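Stories > Short Fiction > The Upstairs Shelf

3 min read

My uncle Ferdinand Plattner left me 2,752 books and one rule, which was written on the back of a Kovinari calendar page and taped inside his front door. Two books always travel together, it said. Keep them touching.

He didn't say which two. Classic Ferdinand! I worked it out after a week of sorting (I'm slow, and there was a lot of cake in the house).

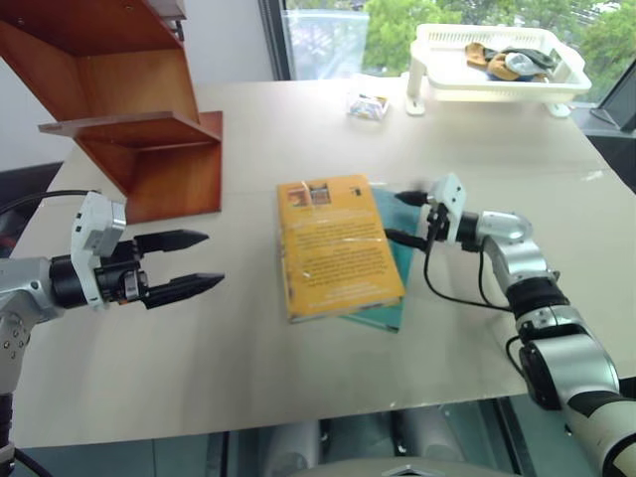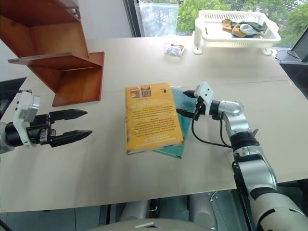
The yellow one over the green one.

So I tested the rule, obviously. I'm forty-one years old and I tested it like a kid poking a wasp nest. On 4th January I carried the teal-green book down to the cellar, set it on the potato bin, and went back up to make coffee. By the time the kettle boiled I had forgotten the word for kettle. I stood there going "the hot thing, the pourer," and then I lost the word for spoon too, and I ran. I grabbed the green book, pounded up the stairs and shoved it back under the yellow-orange paperback, a bit crooked, with one corner poking out at the lower right, and kettle dropped into my head like a coin into a jar. Spoon took another minute.

After that I got polite with them. I'd say good morning. I read the small print on the yellow one's back cover out loud, which seemed to please it, and I offered them the reddish-brown shelf, bottom compartment, best spot in the house.

My cousin phoned from Wattanapong in December, before all this, and told me to sell the lot. She called again last night. I said I'd let 2,689 of them go, sure, but I was keeping some.

"Which ones?" she said.

"The yellow one," I said, "and the, um." I looked over at the shelf. "Hang on. I'll call you back."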